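Boletín del grupo de software, entrega de mayo

Notas rápidas: planificador, percepción y la dichosa cola de simulación

Va todo junto y deprisa, que el envío sale hoy y todavía falta la parte de compras. Quien quiera el detalle fino, que mire el registro de cambios del repositorio. Lo gordo está aquí.

Primero, la versión. Plellov 8 ya está en la rama principal. Es el planificador de movimiento de dos brazos, el de siempre, pero con la capa de restricciones reescrita de arriba abajo. La rama anterior queda congelada desde el 10 de abril de 2019: correcciones graves sí, funciones nuevas no. Si alguien tiene ramas viejas colgando de ahí, que las rebase ya. En un mes no va a haber quien las salve.

Qué cambia en el día a día. Antes cada brazo tenía su propio problema y luego un arbitro (feo, lo sabemos) decidía quién pasaba primero. Ahora se plantea un solo problema con los dos brazos dentro y el torso como obstáculo de verdad, con su malla simplificada y su margen. El torso era la fuente de la mitad de los planes raros: codo que pasa rozando el pecho, el validador que dice que no, vuelta a empezar, y así hasta agotar el tiempo. El margen por defecto son 30 milímetros. Se puede bajar en el fichero de configuración, pero por debajo de eso el validador saca un aviso en cada ciclo y el registro se llena enseguida. Avisados quedáis.

El presupuesto de tiempo por plan se queda en 260 milisegundos. Hubo discusión larga. Unos querían más para las tareas de mesa con muchos objetos, otros menos para no atascar el bucle de control. Se queda como está y, si no hay solución dentro de plazo, el planificador devuelve el mejor tramo parcial con una marca de incompleto. Ojo con esto: el código que antes miraba solo si la lista de puntos venía vacía ahora se va a tragar tramos parciales como si fueran buenos. Hay que mirar la marca. Siempre. El ejecutor de Plikitz ya lo hace, los guiones sueltos de cada uno seguramente no.

Percepción. La cámara de la cabeza sigue siendo la fuente principal en simulación y ahí seguimos peleando con el punto de vista. Mirando hacia abajo y en ángulo, la mesa sale muy en escorzo, lo del extremo lejano ocupa cuatro píxeles y el propio cuerpo del robot se come buena parte de la imagen. La máscara del cuerpo ya se genera a partir del modelo articulado y no a mano, por fin. Se acabó lo de retocar el polígono cada vez que alguien cambiaba la postura de reposo.
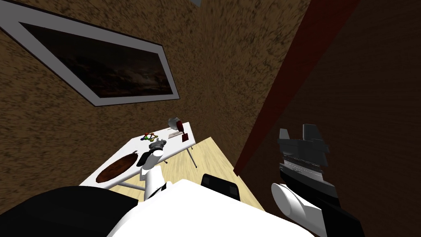

La máscara sale en el mismo paso que la profundidad, así que no hay desfase entre una y otra. El desfase nos costó semanas. Con el brazo en movimiento, la máscara iba un fotograma por detrás y el borde de la pinza se colaba en el mapa de ocupación como si fuera un objeto nuevo. El planificador lo esquivaba. O sea, el brazo se esquivaba a sí mismo. Se veía como un temblor pequeño al acercarse a la mesa y lo estuvimos achacando a las ganancias del control, que no tenían culpa ninguna. Las ganancias vuelven a los valores de antes, por cierto. Quien las tocara en su copia local que deshaga el cambio.

Objetos que siguen dando guerra, por si alguien se anima:

Las cosas planas y redondas, tipo bandeja o tabla. El segmentador las encuentra bien, pero el estimador de pose se inventa un giro sobre el eje vertical que no existe, porque con esa simetría cualquier ángulo vale. De momento se fija el giro a cero y a correr. Falta hacerlo bien, con la simetría declarada en la ficha del objeto.

Los modelos de bolas y varillas, tipo molécula. Las bolas salen, las varillas no. A la resolución actual la profundidad atraviesa los huecos y el objeto se parte en trozos que luego el seguimiento trata como piezas separadas. Hay un parche que agrupa por cercanía y mejora bastante, pero si pones otra cosa al lado la junta también. No está integrado. Está en la rama de pruebas, usadlo bajo vuestra responsabilidad.

Las tazas tumbadas. La ficha supone taza de pie y el agarre propuesto va al borde superior, que tumbada no está donde toca. Hay que añadir poses estables a la ficha. Es trabajo aburrido pero fácil, buena tarea para quien acaba de entrar.

Bloques pequeños en el extremo lejano. Aquí el problema es de alcance además de visión. El planificador encuentra solución, sí, pero estirada, con el codo casi recto y el jacobiano por los suelos. Se ha metido una penalización por manipulabilidad baja. El peso está puesto a ojo. Hace falta un barrido en condiciones antes de fiarse.

Control. Poco que contar. El bucle de par sigue igual. Lo nuevo es la consigna del brazo que no trabaja: antes se quedaba donde lo pillara la tarea anterior, ahora tiene una postura de espera propia, levantada y apartada del volumen de la mesa. El planificador conjunto la puede modificar si necesita sitio. Queda más limpio y además se reduce el tiempo de validación, porque hay menos pares de colisión que comprobar de cerca. Si vuestra tarea usa los dos brazos a la vez, poned la opción de espera en falso o os va a retirar uno a mitad de secuencia. Le ha pasado ya a más de uno.

Simulación. La habitación Grullham sustituye al escenario vacío como prueba básica. Paredes con textura, suelo claro, mesa blanca, objetos encima. Nada del otro mundo, pero el escenario vacío era demasiado amable: fondo liso, luz plana, el segmentador acertaba siempre y luego en cuanto había una pared con grano aparecían falsos positivos por todas partes. Con las texturas puestas la tasa baja y se parece más a lo que hay que resolver. Preferimos el disgusto aquí.

Son 13 variantes de la habitación. Cambian la luz, la colocación de los objetos y la altura de la mesa. La semilla se guarda con cada ejecución, así que un fallo se puede repetir tal cual. Por favor, al abrir una incidencia pegad la semilla y el número de variante. Una incidencia que dice "a veces choca" no sirve para nada y se va a cerrar sin mirar.

Problema conocido: la mesa blanca con mucha luz satura y las patas, que son finas, desaparecen del mapa de ocupación. El tablero sí aparece. Las patas a ratos. Para el brazo no suele importar, para la base móvil muchísimo. Mientras no se arregle, la base tiene prohibido meterse bajo la proyección del tablero y punto. Está como regla fija en el planificador de la base y no se quita sin pasar revisión.

Otro: los cuadros de la pared. El detector de planos los tomaba por ventanas o por huecos, según la variante, y abría espacio libre detrás. Corregido en Plellov 8. Si lo volvéis a ver, semilla y variante, ya sabéis.

La cola. Vale, la cola. Las pruebas largas ahora corren en la máquina Ninh y las cortas en la de siempre. Las largas se lanzan de noche y solo desde la rama principal. Ha habido gente lanzando barridos enteros a media mañana desde ramas personales y dejando a los demás sin hueco. No lo hagáis. Si hace falta una ejecución larga urgente se pide por el canal y se busca sitio, no suele haber pega.

Los registros de Ninh se borran solos a los 30 días. Los vídeos también. Lo que queráis conservar, copiadlo al almacén común con la etiqueta del experimento. Sin etiqueta no entra, el guion de subida lo rechaza y no siempre avisa bien (incidencia abierta, mensaje de error pendiente de mejorar).

Herramientas. El visor de planes tiene línea de tiempo. Se puede arrastrar, parar en un punto y ver qué par de cuerpos está más cerca y a qué distancia. Parece una tontería y ahorra tardes enteras. También pinta la máscara del cuerpo encima de la imagen de la cámara de la cabeza, en semitransparente. Tecla M para quitarla y ponerla. Falta el modo de comparar dos planes lado a lado, que se cayó de esta version por falta de tiempo.

El guion de conversión de fichas antiguas de objetos está en la carpeta de utilidades. Se pasa una vez y listo. Si la ficha tiene mallas con los ejes cambiados lo dice y se para, no intenta adivinar. Revisad la salida a mano en objetos raros.

Pendiente para la siguiente entrega:

Barrido de pesos de manipulabilidad.
Simetrías en las fichas.
Agrupación de piezas finas, si el parche aguanta.
Saturación en superficies blancas.
Documentación del ejecutor de Plikitz, que sigue hablando de funciones que ya no existen.

Lo último de la lista lleva ahí demasiado. Quien lo coja tiene preferencia en la cola una semana, ofrecido queda.

Preguntas por el canal del grupo, no por correo. Los que actualicéis desde la rama congelada, leed antes la nota de migración: el nombre de dos parametros ha cambiado y el aviso de la configuración antigua sale solo en modo detallado.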